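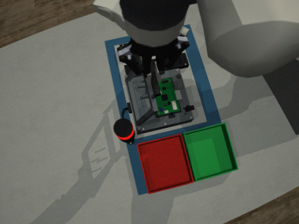
Local Studies, Unit 3: Reading a parish through its field names

Last updated: 16 February 2019

These notes go with the second half of the unit. Bring your copy of the Trarkside tithe map and the list of names that goes with it.

What a field name is

Before maps were common, people needed a way to say which piece of land they meant. A name did the job. Most names are plain. They give the size of the field, its shape, what grew there, who held it or what lay next to it. Long Acre, Barn Close and Mill Piece can usually be taken at face value, though you should still check where the barn or the mill stood.

The Trarkside list has 829 entries. Of these, 484 have a proper name and the rest are entered only as "field", "garden" or "plot". The unnamed plots are mostly close to the village street, where the name of the house was enough.

Common elements

Close: a piece of land with a hedge or wall round it, often taken out of a larger open field.
Croft: a small enclosed field, usually near a house.
Ley or lea: a clearing or pasture. Old spellings matter, as the two are easily mixed up.
Carr: wet ground with bushes or low trees.
Butts: short strips at the edge of an open field. It does not often mean archery.
Intake: land brought into use from moor or common.

Names that mislead

Spelling was left to the clerk, who wrote what he heard. At Gidville the same field is Pease Croft in one survey and Peace Croft in the next. The older form is the safer guide. A name may also outlive the thing it describes. Gidville has a Windmill Field with no record of a mill after the first survey.

Distant place names were sometimes given to remote fields as a joke about the walk. Look for these at the parish boundary before you look for a link with the place itself.

Working method

Start with the earliest list you can find and work forward. Write down every spelling with its source. Mark the field on the modern map and note the slope, the soil and the nearest water. Only then suggest a meaning, and say how sure you are.

Written work

Choose 3 fields from either parish that lie next to each other. Give the recorded forms of each name, a likely meaning and the evidence for it. The limit is 2,000 words, not counting the list of sources. Include a sketch map with north marked.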